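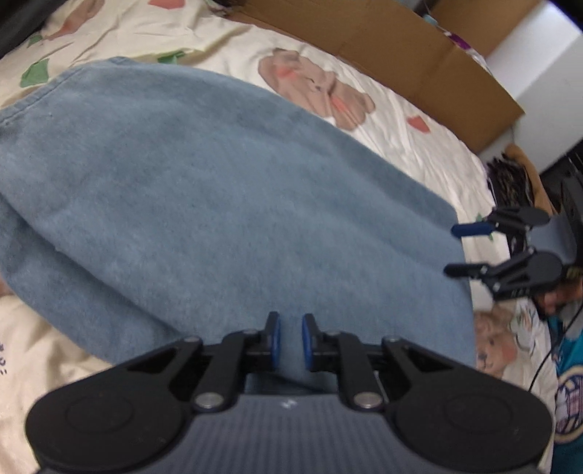

Denim on a printed bedsheet.

Holiday apartment listings should say what the cleaning fee is before they say anything about the view. I booked a place in Onorwood for March through Faneck. The nightly price looked fair. The final bill was 587, and a good part of it was cleaning, linen and a "welcome service" that turned out to be a key box.

Huw Griffiths, who lets two flats in Jordale, told me owners add these fees because the search page sorts by nightly rate. Put the true cost up front and you drop to page 19. I believe him, and I don't blame him much. The fault lies with the sites, which could sort by total price tomorrow – some already let you, if you dig through the filters.

Linen is the worst of it. A bed without sheets is not a bed for two, and charging extra for them is like renting a car without seats. Fold it into the rent. If the rent goes up, fine. I would still book, and I would know what I was paying.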